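Stollow Sets Its Equipment Plan for the Year, With Hand-Held Grippers First on the List

STOLLOW, January 2022 - Istness has approved its robotics equipment plan, and we're thrilled to share it. The first order covers 11 pairs of hand-held grippers for household tasks, rice cookers included.
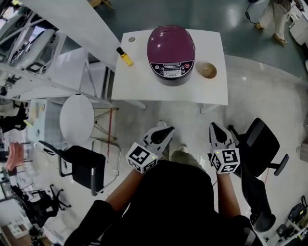

By Hanan Geagea, Istness

We spent a long time on this one! Bids came in from Bae and Sadow, and we went with Sadow for the grippers and Bae for spare jaw fingers and cables. Storage gets its own budget line for the first time.

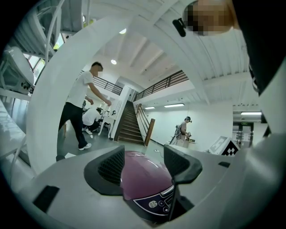 Robot arms come next. We've set aside floor space for nine, with a final decision in July, once we know how many hours the grippers get - our planning figure is about 200 a month. Suppliers who want the full equipment list can write to the Stollow office.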